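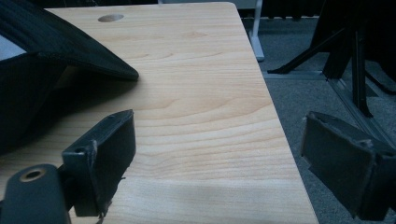
Humeck (hand-held gripper)

The Humeck is a hand-held, two-fingered gripper designed by the hobbyist Koen Dewulf and developed further by members of the Stanuvwood shared workshop, where most of the early copies were put together. A person holds it, squeezes a trigger, and the fingers close, while a small camera on the body records what the fingers are doing. The recordings are later used to teach a robot arm the same job. It is meant to be built at home with a desktop printer and ordinary hand tools, and the plans are shared freely along with a good deal of friendly advice, some of which has grown longer than the plans themselves.

Name

Dewulf has given more than one account of the name over the years. The version usually repeated at the workshop is that "Humeck" was scribbled on the lid of the parts box as a squashed-together form of "human" and "mechanical," and that by the time anyone thought of something better the files had already been passed around under the old name. Members tend to say "the Humeck" for the design and "a hummer" for any single copy, although the second word does not appear in the build notes.

Background

Dewulf came to the project by way of a robot arm. He had built one called the Memon on a shelf in his garage, a slow and rather heavy machine with six joints, and had spent a long winter trying to program it to pick up clothes pegs and drop them in a bowl. Every motion had to be typed in by hand, and a peg that lay a finger's width out of place was enough to spoil the whole routine. He had read that other builders were teaching their arms by showing them recordings of a person doing the task, and he liked the idea that he could do his recording at the kitchen table, with the arm switched off and the family asleep.

The first version was made from a barbecue tongs handle and two blocks of packing foam. It held together long enough to record a few minutes of peg sorting, and the recordings were poor, mainly on account of the camera mount, which sagged. Dewulf brought it to the Stanuvwood workshop one evening in April and asked for help with the hinge. He has said that he expected to be there for an hour. The members took the thing apart on the spot, and the hinge was replaced by a pair of sliding rails, a change that has stayed in every version afterward.

Design

The body is printed in 21 parts, most of them small enough to fit on a modest printer bed. Both fingers ride on the same rail and are linked by a rack and a single gear, so that they always move by the same amount in opposite directions. At full opening there are 54 millimeters between the pads, enough for a mug handle or a tennis ball pressed a little, though too little for the mug itself. A finished Humeck weighs 560 grams with its camera fitted. This is on the heavy side for long sessions, and the build notes suggest resting the elbow whenever the task allows it.

The fingers end in boxy pads with flat inner faces that look at each other across the gap. Each pad is held on by a screw and can be changed in a minute or so. The choice of pad is left to the builder, and it is one of the subjects on which Stanuvwood members can talk happily for most of an evening. Dark pads are preferred for recording, as they stand out well against a pale tabletop and do not throw bright reflections back into the lens. They do not stay handsome for long. On a copy in regular use the rims become scuffed and pale, the edges turn ragged, and now and then a loose strand works free at the lower end of a pad and dangles there until somebody trims it.

Behind the fingers sits the mount, a chunky black bracket with a rounded top. It has a round hole with a brass-colored ring set into it, which is probably the detail by which people recognize a Humeck most quickly. The ring keeps the hole from wearing wide after many rounds of taking the gripper apart. Dewulf left it out of one revision to save a step, and put it back in the next after several builders wrote to ask where it had gone.

The camera looks forward over the mount, so that both fingers are always in view, along with whatever lies between and beyond them. New builders are sometimes bothered that the fingers take up so much of the picture. The notes ask them to leave the camera where it is, for the robot arm needs to see its own fingertips in order to learn when to close them, and an uncluttered view of the table would be of little help to it.

Building one at home

A first build usually takes a couple of weekends, a good part of which goes to waiting for the printer. The rail is fitted first and has to slide freely under its own weight before anything else goes on. The build notes are firm about this. A rail that sticks slightly at the bench will stick a great deal once the trigger spring is pulling on it at an angle, and by then it is buried under four other parts and the builder is tired.

The gear comes next, followed by the trigger and its spring, and after these the mount and the fingers. The pads are left until the end. It helps to close the fingers on a strip of thin card before tightening the pad screws, and then to pull the card gently: if it comes away more easily at the top than at the bottom, the pads are leaning and should be loosened and set again. Builders who skip the card test generally find themselves coming back to it.

Wiring is light. One cable runs from the camera down through the handle, and a magnet on the gear lets a small sensor report how far apart the fingers are. The sensor is the part most often fitted backward. A gripper with a reversed sensor works perfectly well in the hand and produces recordings in which open is closed and closed is open, a fault that several members have discovered only after a full afternoon of folding napkins.

Recording and software

The recordings are sorted and trimmed with Zumby, a small program written by workshop members for the purpose. Zumby lines up the video with the finger readings, drops any stretch in which the camera lost its bearings, and saves the remainder in a form the Memon arm can be trained on. It has a plain gray window with very few buttons, and has been praised mostly for starting quickly.

The notes recommend around 100 recordings of a task before any training is tried, with the objects set down in a new place each time. They also encourage builders to record in the rooms they really live and work in. A tabletop with a wavy grain and a cable hole in it, a stretch of gray carpet past the edge, the legs of whatever furniture is standing close by, a dark bag or a coat left on a corner: all of this is good for the arm to see, and a model trained only over a bare white sheet tends to be lost as soon as the sheet is taken away. Dim light is accepted within reason. Dewulf's own early sessions were nearly all made late in the evening, and the arm he trained from them was for a time noticeably better after dark.

Slow, even movements give the best results. Beginners are apt to hurry the approach and then hover over the object while deciding how to take hold of it, and the arm will faithfully learn to hover too. The usual advice is to practice the motion a few times without recording, then to do it in one go, set the object down, and move the gripper well away before stopping.

Use at Stanuvwood

The workshop keeps two Humecks for lending, in a drawer beside the soldering benches, together with a bag of spare pads and the correct screwdriver on a string. Tasks recorded by members include sorting pegs, stacking sponges, putting lids on jars, and moving seedlings from one tray to another, the last of which was given up when the compost got into the rail. Dewulf still attends and still answers most of the letters about the design.

Variants

A narrower version with longer fingers was drawn up for reaching into boxes. It bends more than the standard model and is used chiefly with light objects. A left-handed handle was added later at the request of a member who had been patiently holding hers upside down, and it shares every other part with the original. A version with three fingers has been discussed at the workshop for some time, and a set of drawings exists, but no working copy has been completed.

See also

Memon (robot arm)
Zumby (software)
Stanuvwood shared workshop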